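About Feriden

Planning and budgeting for robot cells
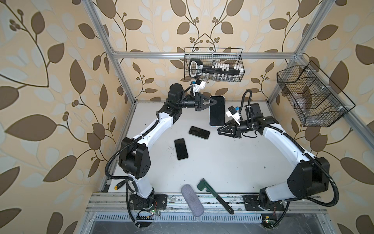
Feriden helps small workshops and repair firms decide what automation to buy, and when. We started with two people and are now 11, based at the Hisano yard. Most of our customers have never owned a robot, so we begin with the job and the money available. A bench with two arms, a wrist camera on each and an aluminium enclosure is a typical item on our lists – we price the frame, mounting plates, grippers and cabling as separate lines.

We sell no equipment and take no commission from suppliers. A planning visit costs £720 and includes a written budget covering purchase, fitting, training and spares. Customers who want to compare quotes can use Plorby, our costing sheet. Visits to the Odoi area resume in August.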